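Workshop Tips for Student Teams
Brurnik Robotics Club – Bench and Home Practice

Members preparing for the Domano household round are asked to observe the following when practicing with hand-held grippers.

Clear the table before each session and wipe it with a barely damp cloth. Dust on the finger pads reduces grip and should be removed with a dry cotton swab.

Keep every practice object unplugged. Power strips, lamps and kettles are used for handling only, and no outlet on a practice item may be live.

Begin each attempt with the fingers fully open. Approach slowly, close on the body of the object and avoid pulling by the cord. A run consists of 20 attempts, after which the operator changes. Log sheets go in the Grevon folder by 22nd December.

For the power strip task, set the strip at an angle to the table edge and leave the cord in a loose curve. Switches are pressed one at a time, starting with the one nearest the operator. 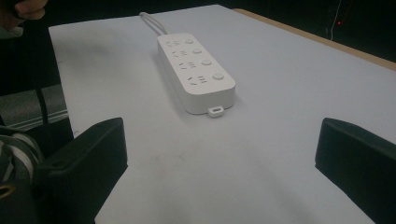 Aerts team replied that a folded dish towel under the strip had stopped it from sliding when the switches were pressed, and asked whether this would be allowed in the round itself. Towels are permitted in practice only – the rules for August require a bare tabletop.

Spare finger pads are kept in drawer 42.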